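About Unel Surgical Nutrition

Unel helps people eat well before and after major surgery on the stomach, bowel, liver and pancreas.

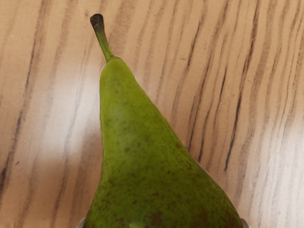 A green pear on a tabletop.

We opened in November with one consulting room and a borrowed scale. Today we work out of the second floor of the Posura building, with four rooms, a teaching kitchen and a small library patients can use while they wait. Our dietitians and nurses see some 290 patients a year. Most are sent to us by their surgeon, but you can also call and book yourself.

The first visit lasts an hour. We ask what you normally eat, how your weight has changed and what your surgeon has planned. You leave with a written plan and a phone number that is answered on weekdays. Follow-up visits take 30 minutes and can be done by video if you live far away or don't feel up to the trip.

After surgery we see people at two weeks, six weeks and three months. Patients who go home with a feeding tube are seen more often. We teach family members how to flush the tube, set up the pump and tell when to call the ward. We do not prescribe drugs or change your surgical instructions. If something looks wrong, we call your team the same day.

The Þorgeirsson Fund pays for visits when insurance does not. Ask at the front desk for the form. It is one page long.

Our recipe booklet, Flellaletti, has 100 soft and low-fiber meals and is free to patients. The new printing corrects the portion sizes on page 27. If you have the old one, bring it in and we will swap it.

Parking is behind the building. The elevator is to the left of the main door.

Comments

tubefed_and_fine: Went there after my esophagus operation. The six-week visit helped the most, I was eating far too much at one sitting.

Marlow22: Is the booklet available in large print? My mother has trouble with the small type.

Unel front desk: Yes, call us and we will mail one out.

hillside reader: Video visit worked OK for my dad. The sound dropped twice but they called back on the phone.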